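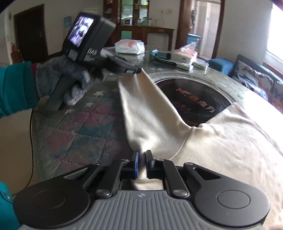
Workroom notebook, October 1, 2024 – folding the cream tops

Search this notebook Go

Picking up where I left off, which was me complaining about sleeves. I've now spent the whole morning on one long-sleeved top and I have opinions!

Quick recap for Ritu, who missed the last round. We have 18 tops to get folded for the Pindance shelf and they all need to come out the same size, seams hidden, sleeves tucked behind. The bodies are easy. You lay the thing down, you smooth it out, you bring the sides in. The sleeves are where it goes wrong every time, because this fabric is so soft that a sleeve will happily twist half a turn between the shoulder and the cuff and you won't notice until the folded top has a big lump down one side.

So the thing I tried first was pulling the sleeve out straight before touching anything else. Hold it near the body, hold it at the far end, and draw it out until the creases settle. Don't tug hard. I tugged hard on one of the August batch and the seam at the shoulder went wavy, and no amount of patting would bring it back (Renu got it right again with steam, bless her). Just enough tension that the sleeve lies smooth between your two grips. It will still pucker right where you're holding it, and that's fine, let go and it relaxes.

The shoulder seam is a really good guide, by the way. I'd been lining things up by the neckline, which is hopeless on these as it bunches the second you look away. If the seam makes a nice even curve from the underarm up, the sleeve is lying true. If it kinks, the sleeve is twisted, go back and start over. I wish I'd worked that out 11 tops ago.

Table notes: the round one is okay for this but only just. You have to turn the top as you go, or walk around it, and I kept ending up with a corner hanging somewhere silly. Kimutai says to use the long bench. The long bench is covered in Brorketti boxes until Friday, so round table it is.

Second thing, the hem. I got into a habit of ignoring the hem until the very end and then finding that the front and back were out by a finger's width. Now I do it early. Find the stitched edge, get it as straight as it wants to go, and work up from there. With the hem straight the middle of the top can be as wrinkly as it likes for the moment, you smooth that out with the flat of your hand in one go later on.

Lifting a sleeve by its very tip is useful too. I was doubtful when Hamisi suggested it, I thought it would drag the whole body along. It does pull some creases down into the body, I won't pretend it doesn't, but they're broad soft ones and they brush out. What you get in return is a sleeve that hangs under its own weight, so the twist drops out of it. Then you lower it across the back in one slow movement – slow! – and it lands where you want it more often than it doesn't.

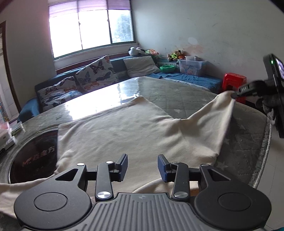 Order I'm using now

1. Top face down, neckline away from me.
2. Hem straight.
3. Left sleeve drawn out, seam checked, lifted by the tip and laid across the back.
4. Same for the right sleeve. It should sit on top of the left one, with the cuffs pointing at opposite sides.
5. Sides in to meet the edge of the Sandhu card.
6. Fold up from the hem in 3, slide the card out, flip it over.

I tried swapping 2 and 3 around and it was worse. I also tried doing both sleeves before laying either one down, which was a mess, and Madhu walked in just in time to see it.

The card: use the smaller of the two. The bigger one makes a lovely flat square but it's too wide for the shelf, I measured it twice hoping I'd got it wrong.

Results so far, 15 done and in the pile, 3 to go. A couple near the bottom of the pile were folded before I figured out the seam business and I can see a ridge in them from across the room. I'll redo those after lunch if Renu doesn't get to them first.

Still to sort out: whether the Dellar tissue goes inside the last fold or around the outside. Inside looks neater and outside is quicker. Madhu has a preference, I've forgotten which, will ask her. Also we need more of the small cards, there's only the one and it's going soft at the corners.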